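# Fiso开设示教车间，训练机械臂整理货架

做仓储自动化的Fiso公司本月启用了一处示教车间，由操作员手把手教机械臂完成拿取、摆放和归位等动作。公司计划在年底前积累3,000段示教记录，用于训练新一版的抓取程序。首批记录从6月开始采集，目前仍以小件商品为主。

车间设在Iltent园区一栋旧厂房的二层，共有8个工位。每个工位配一台机械臂和一段货架，货架上摆放零散物品，既有帽子、小布袋一类的软质物品，也有手电筒等硬质物品。软质物品每次放下后的形状都不一样，用固定坐标编程很难处理，这是Fiso改用示教方式的主要原因。

示教有两种做法。第一种是拖动示教：操作员直接握住机械臂前段，带着它走完整个动作，系统同时记录各关节的角度。第二种是遥控示教：操作员坐在操作台前，用一副主手控制器带动机械臂，夹爪的开合由手柄上的扳机控制。Fiso表示，拖动示教上手快，适合路线简单的摆放动作；遥控示教需要练习，但操作员的手不会进入工作区域，记录下来的画面也更干净，目前大部分记录都用这种方式完成。

遥控用的主手控制器由Dreßler公司提供，记录软件来自Dromer。两家公司此前没有在同一个项目中合作过，接口调试比原计划多用了两周。调试期间，控制器与机械臂之间的延迟一度偏高，操作员在夹取布料时常常夹空。更换通信模块后，延迟已降到可以接受的水平。

一段记录通常只包含一个完整动作，例如从货架上拿起一件物品，移到另一侧后放下，时长大约40秒。操作员每完成一段，要在屏幕上标明成功或失败。失败的记录并不删除，而是单独存放，供研发人员查看夹爪在什么位置、以什么角度打滑。物品的朝向和间距在每段开始前都会重新调整，以免程序只记住一种摆法。

新操作员上岗前要先接受培训，并完成200次练习动作，练习数据不计入正式记录。培训先从手电筒等形状固定的物品开始，之后才轮到布制品。负责培训的小组说，多数人最不习惯的是深度判断，夹爪离货架还有多远，只看屏幕不容易把握，因此工位允许操作员侧身直接观察机械臂。

光线也是调试内容之一。金属外壳的物品容易反光，浅色布料放在白色隔板上又不易分辨边缘。车间目前在不同的照明条件下分别采集，灯带的亮度会写进每段记录的说明中。

Fiso称，新版程序完成初步训练后，将先在园区内的一间小型仓库试用，承担退货商品的上架工作。试用期间仍会安排一名操作员远程值守，机械臂连续两次抓取失败时，由操作员接手完成动作，接手过程同样会存为新的示教记录。商品种类较多的货架暂不列入试用范围。

公司没有公布试用的具体日期，也没有透露项目投入。示教车间暂不对外开放，合作企业可通过园区管理处预约，参观时间为每天下午两点以后。
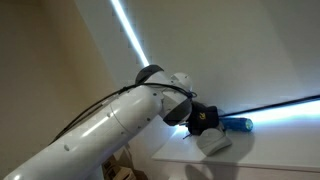

机械臂末端伸到白色货架上方，架上放着浅灰色布制品和蓝色手电筒。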